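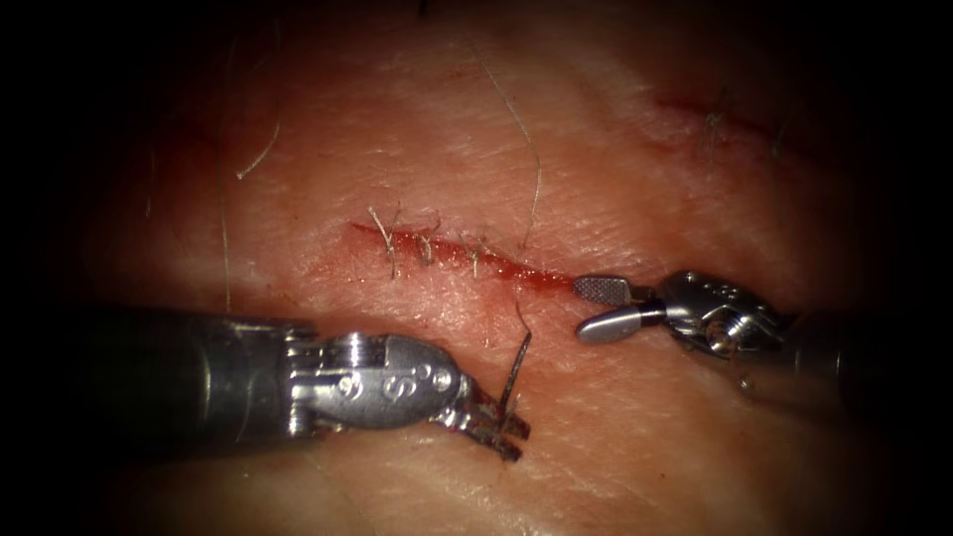 Setlists are this week's subject, and I'm going to start with the segue, the bit between songs, which gets about as much attention from most fans as the tape on the stage floor. You remember from last week that Nira opened the Killville show with a run of songs and hardly a breath between them. On the recording you can hear each join if you listen for it: a held organ chord, a drum pickup, a guitar left ringing. They're like those three stitches, tied at even spaces along the cut, with the ends of the thread still sticking up. You can find every knot. I like a segue that works that way, where the join holds and I can still hear that it's a join. Some of you will want yours smoother, and we can argue about it in section.

Terms for this week (these will come up again in March, so write them down):

Opener: first full song. Intro tapes don't count.
Staple: a song played at nearly every show on a tour.
Slot: a fixed position in the set where the song changes from night to night.
Segue: two songs joined with no full stop between them.
Breather: any stretch where the band isn't playing. Talking, tuning, swapping guitars.

The Nira tour

We're using the Nira tour as our main case because we have a complete set of lists for it, thanks to Kai-wen Fung, who typed them up and let us have them. The typical show was 19 songs. Of those, 8 were staples, and the rest moved around a lot more than I expected! The opener changed after the first week. The encore stayed put for the whole run, and I still think that was a mistake, but the crowd tapes are against me on this one.

Look at the two Zurville nights side by side. Same building, same band, and the middle of the set feels completely different. On the first night Yi-chun Chang (keyboards, and she also wrote most of the lists) puts the two slow songs back to back in the middle. You can hear people head for the bar. On the second night the slow songs are split up, with a fast one wedged between them, and the room stays with her. She told the student paper afterward that she "just moved one line on a piece of paper," and I think about that quote a lot.

The Chung problem

Yu-ting Chung's solo record came out halfway through the tour, so now there's a question of how much solo material goes into a band show. The band gave it a slot of its own, one song a night, right after the longest breather. That sounds generous until you listen to a few shows. The audience is chatting, the lights are down, and the new song has to start cold. Compare it with Killville, where the Chung song comes straight out of a staple by segue. Much bigger reaction, same song. (Branislav Oravec's bass part helps too. He holds the last note of the old song right into the new one, and I could listen to it all day.)

One caution about the tapes. Killville was a club show for 200 people, and the recorder was close to the stage. Zurville is a proper theater. Please don't tell me in your paper that one crowd was louder than the other!

What makes a staple?

My own rule of thumb: wait until a song has survived a bad night. Plenty of new songs go over well in the first week when everybody's excited. If the band still plays it after a flat show, it's probably staying. Kuo-hua Ko, in the interview in your packet, says he can tell from the drum stool by the second chorus. Maybe he can. I've been wrong on this plenty, including a song I told last year's class would close every show. It was gone in a week.

For next time

Read the Ko interview and listen to both Zurville nights through, breathers included.
Pick 3 segues from any show in the packet. For each one write down what carries over: a note, a beat, a key, or only the noise of the crowd.
Bring a setlist from a show you went to yourself, if you kept one. A photo of one is fine, and so is your best memory of it.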